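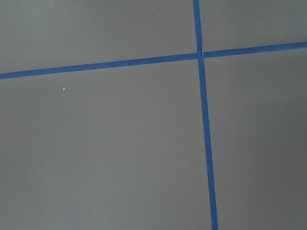 Do I need a degree in robotics to apply for the cell technician position?

A degree is not required. Applicants need two years of hands-on work with electromechanical equipment, and the ability to follow a written calibration procedure and record the result.

Cell Technician, Tabletop Manipulation (part time, 20 hours per week)
Nostilari, Kivmont site
Reports to: Lakshmi Kulkarni, Cell Operations
Posting reference: 107

Nostilari operates a tabletop arm cell at Kivmont for handling trials with ordinary kitchen items. The technician is responsible for the mechanical condition of the cell, the marked work surface, and the camera and gripper checks that precede each block of trials. The position does not include writing control software. It does include stopping the cell when a check fails, and the technician has full authority to do so.

Surface and tape

Trials are placed by grid cell, so the tape lines on the table are treated as part of the fixture. The technician inspects them at the start of each shift, replaces damaged runs, and wipes down or replaces the table covering when required. New tape is laid to the corner marks on the setup drawing and pressed flat along its whole length. Lifted edges are a fault, as is any doubled tape thick enough to rock a tray. Crumbs and tape scraps are cleared before the overhead reference picture is stored. If a line has been moved, the old reference is retired and a new one is taken – the two are never mixed within a block.

Torn paper under old tape is a recurring problem. Pulling slowly and at a low angle prevents most of it. Where the covering has torn, the technician decides whether the section can stay in service and enters the decision in the cell log.

Arm, gripper and cables
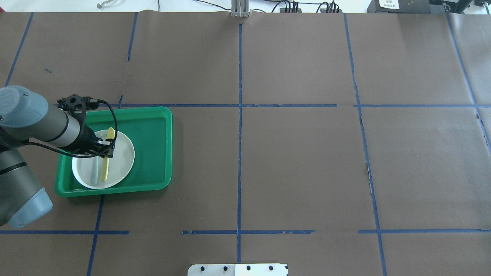
Cable routing at the wrist is checked with the arm unpowered and again at low speed through the full reach of the task. The cable needs enough slack for wrist rotation without catching on a tray rim. Ties are replaced every 30 shifts regardless of appearance. Gripper checks cover finger alignment, closing force, and the fasteners at the mounting plate. Finger pads are changed as a pair.

After any gripper work the tool center point is measured again. A short approach test follows, with the fingers brought down above a utensil on a plate and held there while clearance is read. A result outside tolerance goes back to the mechanical check before anyone edits an offset. Past offsets are kept in a file maintained by Reda Sqalli, who will train the successful applicant on the procedure.

Faults and repair

First-line repair is done on site: connectors, cables, fasteners, finger pads, camera brackets. Joint modules are not opened at Kivmont. A suspect joint is locked out, tagged, and shipped to our Walau workshop with its log sheets. Ilari Pelkonen at Walau takes fault calls during working hours and will expect a joint number, a temperature reading and the last error code.

Requirements

Two years of maintenance or assembly work on powered equipment
Safe lockout practice
Use of a multimeter, calipers and a torque driver
Clear written English for log entries
Able to stand for most of a four-hour shift

Useful but not required: crimping small connectors, basic Linux command line, any experience with camera calibration.

Terms

The rate is $290 per ten-hour block, paid every two weeks. Shifts are agreed a month ahead. The contract runs through October and may be extended. Tools and protective eyewear are supplied.

To apply

Send a resume and one example of a fault you traced, no longer than a page, to Raymonde Chisholm at the Kivmont office. State what you measured and in what order. Applications close 21 April 2026. Shortlisted applicants will be asked to complete a paid bench test consisting of one tape replacement, one cable reroute and a written log entry for each.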